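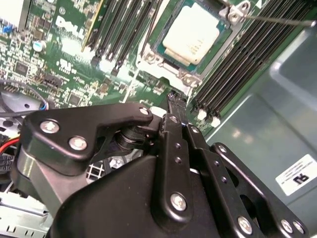
Licensing hours in Vusstead have not changed for a generation, and the council will decide in November whether bars may serve until 2 a.m. The borough's licensing register still runs on desktop machines, of the sort with a green Dell motherboard and rows of memory slots, and holds 514 premises.

Vaughan Bright, who chairs the licensing panel, favours a trial of 12 months. Residents of Hashemi Street have submitted about 600 objections, most concerning noise.

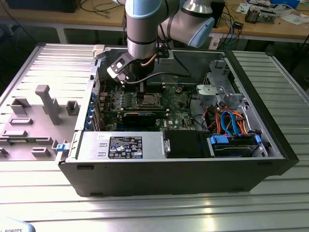

An opened desktop tower on its side, with a robotic arm above the motherboard.

Farhad Salehi, owner of the Atico bar, believes that staggered closing would ease the crush at the taxi rank. 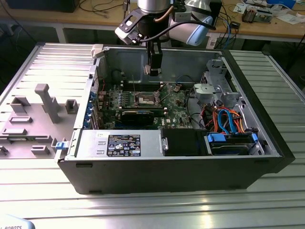 Would every bar be obliged to stay open later?

Each licence holder would apply separately and could keep the present hours.

Simão Leitão, speaking for the residents, wants the late buses settled first.
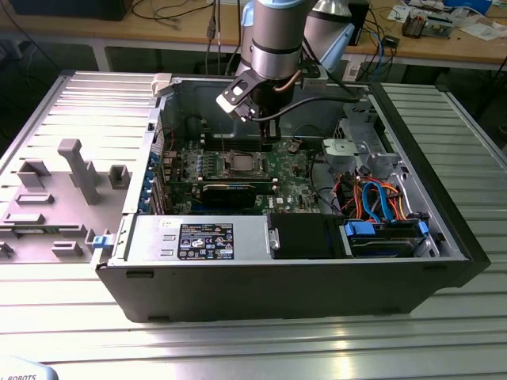

He has also asked that door staff remain on duty until the street has cleared. The panel will publish its reply before the vote.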